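The two-armed gear cell at Cinamden has a maintenance technician assigned to it, who would like it known that the job title is generous. "Mostly I look after rubber," she told me on a Thursday, before her coffee had done its work. "Rubber and cables."

The cell puts small gears where they belong, and it came from Astley with a binder. The binder says to inspect the grip pads every 500 cycles. She read it once, respectfully, and now checks them at 6 in the morning, when the arms are parked and can't offer an opinion. "You rub a thumb along the pad. If it feels slick, it's done. If it feels like a cheap sponge, leave it alone."

New pads take her four minutes to fit. Getting the fingers to open evenly again takes the rest of the morning.
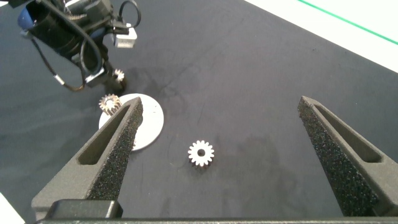 "People think the arms are the hard part," she said. "The arms are fine. It's the mat. Somebody wipes it down, it slides over by the width of a pencil line, and I get a call saying the robot has gone crazy."

Her answer was to mark the corners in paint pen, a fix that Astley's support desk has described as unofficial. She has also rerouted the cables on one arm twice – the first time, she admits, made things worse.

I asked what she would change. A spare set of fingers on the shelf, she said, and a lock on the cleaning cupboard. She has put in for both. The fingers were approved in June and are still on their way.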